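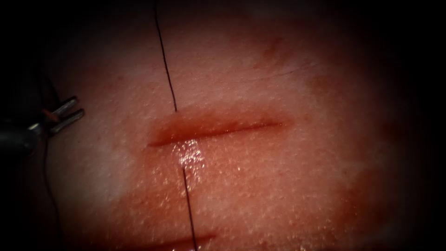 What is the Ullis arm?
The Ullis is a hobby-built suturing robot, assembled in the Drurnodum shared workshop from secondhand motors and a Darex control board.

Design
The build has one arm and a wrist with two-jawed graspers. Published plans list 803 parts, a figure that includes every screw and washer. The stated parts cost is $400 - a sum that leaves out the machine time and the camera.

Claims and doubts
The builders report 80 completed stitches on practice tissue. Their log gives no failure count, and 13 entries have no result at all. Placing a thread across a cut is only part of the job; knot strength was never tested. A second group, Galang, followed the plans and could not get the wrist to hold its position under load. The builders blamed cable tension but have not released a fix.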